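Home | Recipes | Eating Out | How-To | About | Contact

We use cookies to remember your settings and to see which pages are read. By carrying on you accept this. OK | Change settings

How to eat out at a busy restaurant with a large group

Print this page | E-mail this page

Booking for two is easy. Booking for ten or twelve, with children, a grandparent and somebody who can't eat nuts, takes a bit more work. I have done it often enough for family birthdays and leaving dos to have a routine, and this page sets it out in order. It is written with ordinary mid-priced restaurants in mind, the sort with a printed menu and table service.

Step 1: Settle the budget first

Ask people what they want to spend before you ask them what they want to eat. If you do it the other way round you end up with a restaurant that half the group is quietly worried about. A short message is enough: give a figure per head, say whether it includes drinks, and ask anyone who would like it lower to reply to you privately. Then use the lowest figure you get back.

Look at the whole bill and not only the main courses. Bread, side dishes, bottled water and service can add a good deal. At Danis, where we go most often, the mains look cheap but nothing comes with them, so you need to allow for rice or potatoes and a vegetable each. At Movlow the mains cost more and come complete. The two work out nearly the same by the time you pay.

Step 2: Choose a place that can seat you together

Ring and ask how the group would be seated. "Yes, we can take twelve" may mean one long table, or it may mean three tables on two floors. Ask these questions:

- Will we be at one table, or at tables pushed together?
- Is it inside, outside or under cover?
- Are there steps between the door and the table, and between the table and the toilets?
- Is there space for a pushchair or a wheelchair at the end?
- How long do we have the table for?

The last one matters with a big group. A two-hour slot is fine for a couple, but a dozen people will take the first half hour to arrive, take their coats off and read the menu. If the restaurant has a time limit, ask for the early sitting. They are usually more relaxed about it then, and the kitchen is quicker.

Floor seating, with low tables and cushions, is good fun for children and uncomfortable for anyone with a bad hip. If the restaurant offers both kinds, ask whether the low tables have a well underneath for your legs. If they haven't, take the ordinary chairs.

Step 3: Book, and write down what was agreed

For a group over eight I always book by phone and then ask for an e-mail. Online forms tend to stop at six or eight people, and making two bookings side by side does not mean you will get two tables side by side.

Write down the time, the number, the deposit and the date by which you can change the number without being charged. Most places will let you drop one or two people up to the day before. Adding people is harder. If you are not sure of the final number, book for the larger one and reduce it.

August is awkward in any seaside town. Furtado, on the harbour, stops taking large tables altogether for part of the month, and the others fill up early. If the occasion has to be in August, go for a late lunch. Three o'clock is a good time, and you will often have the room nearly to yourselves.

Step 4: Ask for the menu in advance

Get the current menu, not the one on the website, which may be a season out of date. Send it round and ask for two things only: any allergies, and whether anyone cannot find something they would eat. Don't ask for general comments or you will get them.

Allergies should go to the restaurant in writing, with the name of the person, so that the plate can be brought to the right seat. Say plainly whether it is an allergy or a preference. Remind the waiter again when you sit down, even if you have it in an e-mail. Staff change between the phone call and the meal.

If the restaurant wants a pre-order, make a simple list with one line per person. Print two copies, one for the restaurant and one for yourself. Half the table will have forgotten what they chose, and it is much quicker to read it out than to have the waiter stand there holding a lamb shank.

Step 5: Plan how people will get there

Ask about parking. If there is a valet, find out whether it is free, whether you are expected to tip, and what time it finishes. If there is a car park, ask how far it is and whether the path is lit. At Zolard the car park is 100 metres down the lane and there is no pavement, so we drop older relatives at the door and then go back to park.

Tell everyone a time fifteen minutes earlier than the booking. Get there first yourself. You can then check the table, move a chair if need be, and put the people who need the end seats at the ends.

Step 6: Seat people sensibly

You don't need place cards, but have a rough idea in your head. Put children together at one end with one adult who doesn't mind. Put anyone hard of hearing in the middle of a long side with their back to a wall, and well away from the speakers and the kitchen door. Whoever is dealing with the bill should sit where the waiter can reach them.

Step 7: Order in the right way

If you haven't pre-ordered, sort out drinks first and send the order in as soon as they arrive. Large orders go to the kitchen as one ticket, so a single person who hasn't decided holds up everybody.

Sharing dishes make things easier for the kitchen and usually for the bill too. As a guide for a table sharing everything:

- one starter between two people
- one main dish each, less one or two for the whole table
- one bowl of plain rice between two
- one vegetable dish between three or four

Order a little under and add more later. Whole fish and roast duck are often sold by weight, so ask for the price of the one you are going to be given. A 500 gram fish is enough for two people with other dishes on the table, but on its own it is a light meal once the head and bones are taken off.

Crispy dishes should be eaten when they land. Tell people to start as soon as hot food is in front of them, or you will have a whole table sitting politely over cooling plates.

Step 8: Check dishes as they arrive

Keep the order list by you and tick things off. On a big table it is easy for one portion to be missed, and the person affected often says nothing. Mention it early and quietly. The same goes for anything undercooked or wrong – the kitchen can put it right in a few minutes if they hear at once, and can do very little when the plate is empty.

Step 9: Deal with the bill

Agree beforehand how it will be split. Equal shares are simplest where people have shared the food. Where some have had wine and others water, I ask for drinks on a separate bill, and most restaurants will do this if you say so at the start.

When the bill comes, check these points before any money goes down:

- the number of covers, if there is a cover charge
- the deposit, which should have been taken off
- whether service is already included
- drinks, which is where most mistakes are made

The deposit is the one I look for first. It has been left off twice at places I would otherwise recommend, both times by accident and both times put right straight away. If service is included you don't need to leave more, though we generally leave something in cash if the staff have moved tables for us or been patient with the little ones.

Step 10: Leftovers and afterwards

Ask for boxes before the plates are cleared. Some places charge a small amount for them. Take your own if you have a long drive, and a cool bag as well in warm weather. Rice should be cooled and put in the fridge quickly and eaten the next day at the latest. Anything with shellfish I leave behind.

If the meal went well, tell the restaurant, and name the dishes you liked. If it didn't, e-mail them before you post a review. Keep to what happened, what time it happened and what you would like done.

Sign up for our monthly newsletter. New recipes and restaurant notes by e-mail. You can unsubscribe at any time.

A last point on changing your booking: ring outside meal times, between three and five in the afternoon if they are open then. Have your booking e-mail in front of you, give the new number, and ask them to confirm it in writing as before.

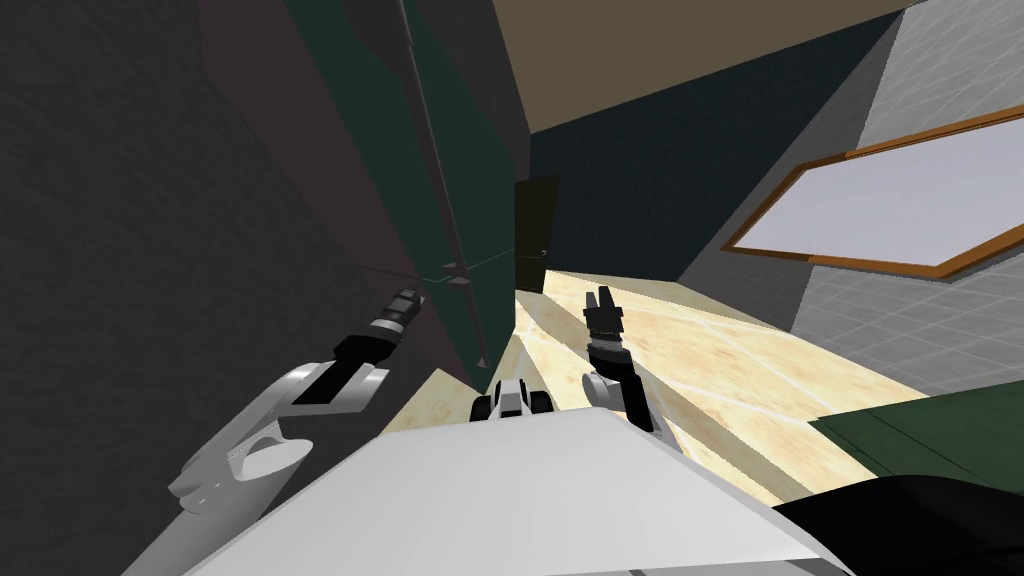 If nothing has come back by the next morning, ring again and ask them to read the booking out to you while you are on the phone.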